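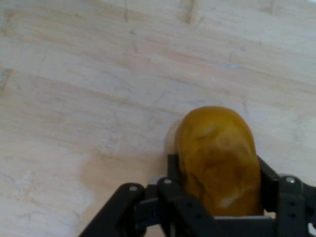

SLIDE 1 - Opening, budget line everybody forgets

Say hi. Kekura group, we run the produce handling bench, I look after the equipment money. No sales pitch today.

Ask the room: who has bought an arm? Hands. Who budgeted for grippers as a separate line? Fewer hands, wait for the laugh, move on.

Main point, say it early: the arm quote is the easy number. Fingers, brackets, screws, cables, spare pads, table. That's where our first plan went wrong.

Finger links and brackets are bolted on, screws you can get at from the top. Ask vendors about this. Can I swap a finger with one driver, or does the whole unit go back to them?

SLIDE 2 - What we asked for vs what we got quoted

Two suppliers, Clurnen and Pravorton. Same spec sheet sent to both. Quotes came back in totally different shapes, took most of June to line them up.

Clurnen: one bundle price, gripper inside it, spares extra.
Pravorton: lower headline, everything itemized. Mounting kit, cabling, training, all seperate.

Rebuild every quote in your own spreadsheet. Your rows, not theirs. Blank row = call them.

Don't read the table out loud. Just point at the bottom row.

SLIDE 3 - Consumables

We set aside 2000 dollars for the first year of wear parts. Was gone in 6 months. Pause here.

Where it went: finger pads, cables, connectors, more pads. Also a bracket we bent ourselves (own up, fine).

Produce too. Real vegetables are a consumable. They go soft, you rebuy. Put it in the plan as a monthly figure, somebody in finance WILL ask why the robotics line has cucumbers on it. Have the answer ready.

Hard props last longer but you still need soft stuff for grip tests. Budget both.

SLIDE 4 - The bench around the arm

Go slower on this one, people take photos of it.

Table, clamps along the front edge, the rail at the back, tripod, cables down to the floor. Then the task items on top: basket, cutting board, cucumber, pepper. None of the furniture was in the vendor quote. All of it had to be bought or scrounged by somebody.

Floor cables - cost of tidying them is small, plan it in from day one. We didnt.

Storage as well. More baskets of fruit and veg off to the sides, foam packing stacked up by the table. Storage takes floor space and floor space gets charged to us. 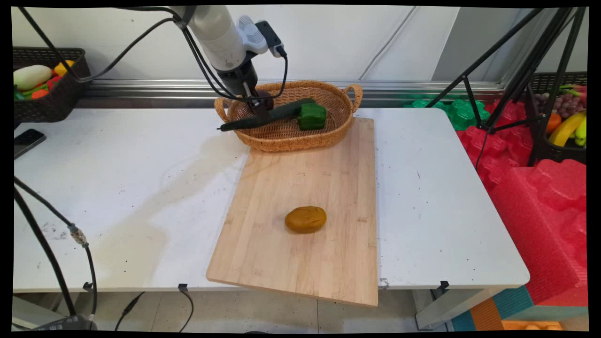
SLIDE 5 - Lead times

Longest wait on our list was the gripper, almost 17 weeks. Arm showed up way before. So we had an arm and nothing to pick with, and the lease clock running.

Order the slowest thing first even if it feels backwards. Get ship dates in writing, per item.

Ragab (our integrator) only books install once all parts are on site. Check yours for the same clause. Ours was on the last page.

SLIDE 6 - Phase 2 ask

What we're requesting next round:
second gripper, same model, kept as a spare
a wear parts line that matches what we really spend
shelving
one table nobody has to share

Skip the lease vs buy slide if under 5 min left. Short version: lease the arm, buy the end of the arm. You will modify the end of the arm.

SLIDE 7 - Questions

Likely ones: why not cheaper fingers (tried, pads peeled), who does maintenance (us, mornings), can they have the spreadsheet (yes, blank version, take prices out FIRST).

Leave contact slide up. Grab the adapter before leaving, it's ours.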